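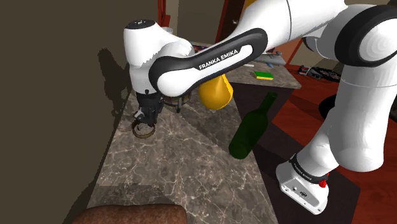
Hélder Matos
28 de março de 2023

Em novembro começámos a pedir orçamentos para refazer a cozinha. Ficou tudo fechado na semana passada. Vou deixar aqui o que aprendi sobre orçamentos, porque me fizeram a mesma pergunta várias vezes nos comentários do outro fio.

Primeiro: pedir três orçamentos não serve de muito se cada empresa estiver a orçamentar uma obra diferente. Foi o que me aconteceu. Um incluía a demolição, outro não, o terceiro dizia "trabalhos preparatórios" e mais nada.

Quando telefonei a perguntar o que eram os trabalhos preparatórios, a resposta foi que dependia do que encontrassem. Não pedi mais nada a essa empresa.

O que fiz a seguir foi escrever eu próprio um caderno de encargos. Duas páginas. Divisão a divisão, o que sai, o que fica, o que entra, quem compra e quem leva o entulho. Mandei o mesmo documento a toda a gente e pedi resposta por linha.

Duas empresas deixaram de responder. As outras duas responderam como pedi, e a partir daí já dava para comparar.

A diferença maior estava na canalização. A Valente pedia 1425 euros para substituir a tubagem da cozinha até à coluna do prédio. A outra metia a canalização no total e não quis separar.

Insisti. Acabaram por me dar um valor à parte, mais baixo, mas sem abrir e fechar roços. Com os roços ficava mais caro do que a Valente. Se não tivesse perguntado, tinha descoberto a meio da obra.

Sobre o IVA: confirmem sempre, por escrito, se o preço já o inclui e a que taxa. Num dos orçamentos vinha numa nota no fim da última página, em letra mais pequena do que o resto.

Sobre prazos: ninguém me deu uma data de fim sem eu a pedir. Deram-me "semanas de trabalho", e uma semana de trabalho pode não ser seguida da outra. Pedi data de início e data de conclusão no contrato.

Pedi também uma penalização por atraso. A Valente aceitou 40 euros por dia útil a partir do sexto dia. É pouco, mas obriga as duas partes a registar o que atrasa e porquê.

Pagamentos. Queriam metade à cabeça. Propus 600 euros na assinatura e o resto por fases, cada uma paga depois de concluída: demolição, redes, revestimentos, montagem. Aceitaram à segunda conversa.
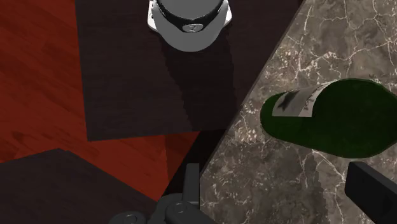 Guardei uma parte do pagamento para o fim, a libertar depois de corrigidos os defeitos. Isto foi conselho do Ravinder Lavoie, que passou por uma obra bem maior do que a minha e pagou tudo antes de lhe acertarem as portas. Esperou meses.

Impermeabilização: o orçamento dizia só "produto adequado". Pedi a marca e a ficha técnica. Responderam Pluvex, duas demãos. Ficou escrito assim no contrato, com o intervalo entre demãos que vem na ficha.

Não percebo de impermeabilização e não vou dizer se é bom ou mau. O que quero é poder abrir o armário da obra e confirmar que a lata é a que está no papel.

Eletricidade: perguntem quantas tomadas estão incluídas e quanto custa cada uma a mais. No nosso caso faltavam circuitos separados para o forno e para a placa. Foi o eletricista que reparou, na visita. No orçamento inicial não constavam.

Já agora, exijam visita. Uma das empresas fez o preço por fotografias e uma planta. A planta era a do construtor e tinha uma parede que já não existe há anos.

Para guardar isto tudo usei uma folha de cálculo. Experimentei o Ulix durante uns dias, mas para uma obra deste tamanho dava mais trabalho preencher do que consultar. Uma linha por tarefa, uma coluna por empresa, e a última para dúvidas.

A coluna das dúvidas foi a mais útil. Sempre que alguém me respondia por telefone, eu mandava a seguir um email com "conforme falámos" e o resumo. Parece excesso de zelo, mas já me serviu duas vezes e a obra ainda nem começou.

Seguro: peçam cópia da apólice de responsabilidade civil e vejam a data. A primeira que me enviaram tinha caducado. Mandaram a nova no mesmo dia, sem problema, era só distração. Mas convém ver.

Condomínio: avisei a administração por escrito e colei um papel na entrada com o horário do barulho e o meu número. A vizinha de baixo ligou a perguntar se podíamos evitar a manhã em que dá explicações. Ficou combinado com o empreiteiro.

Perguntaram-me se escolhi o mais barato. Não. A diferença final era pequena e a Valente foi a única que respondeu linha a linha logo à primeira — isso pesou mais do que o desconto que a outra ofereceu no fim.

Ainda me falta decidir onde vamos cozinhar durante a obra. Se alguém tiver usado uma placa portátil durante semanas seguidas, digam como correu e se o quadro aguentou.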